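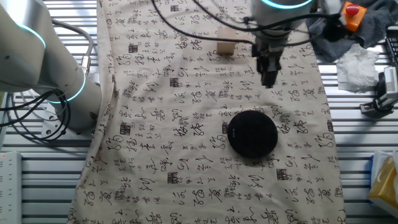
Laying a calligraphy cloth as a backdrop for small objects

I love a cloth covered in brushwork. Rows of black characters on beige, with those little dark square seals dotted between them, make almost any small plain thing look worth a second glance! A pale wooden block is my favourite partner for it – light, simple and happy to let the writing do the talking.

What you need

A printed cotton or linen cloth, bigger than you think (mine came from a market stall in Cukbridge)
A small wooden block with a visible grain
Something round and dark, if you want a contrast
One or two small clamps
A cool iron and 15 minutes

Step 1. Iron the cloth on the back. Go gently over the printed parts and stop while a few soft creases are left. Ingeborg Eichhorn, who taught me this at her Jonurmont workshop, says a cloth pressed completely flat looks like wallpaper, and I'm with her on that.

Step 2. Choose your direction. Straight up and down is calm, and the columns of writing lead the eye to the middle. Turned on the diagonal, the same cloth feels much livelier, and you can let one side drape over the table edge in loose folds.

Step 3. Fix a corner. A ridged or slatted metal top is slippery stuff, so one clamp makes a huge difference. Pull lightly from the opposite corner, then leave it alone.

Step 4. Place the block. Start in the centre and turn it until one face catches the light. Step back, look, and nudge it a little if it hides a seal you like.

Step 5. Try a second object. A flat black disc near the block picks up the ink beautifully (a dark saucer works too). Leave plenty of writing showing between the two, then take the disc away and see which version you prefer. I change my mind every time!

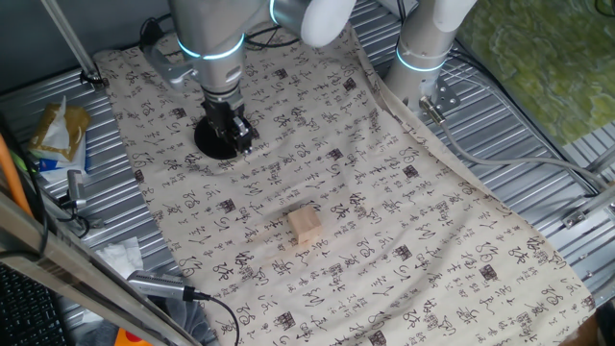 The cloth laid diagonally, with the wooden block on its own in the centre.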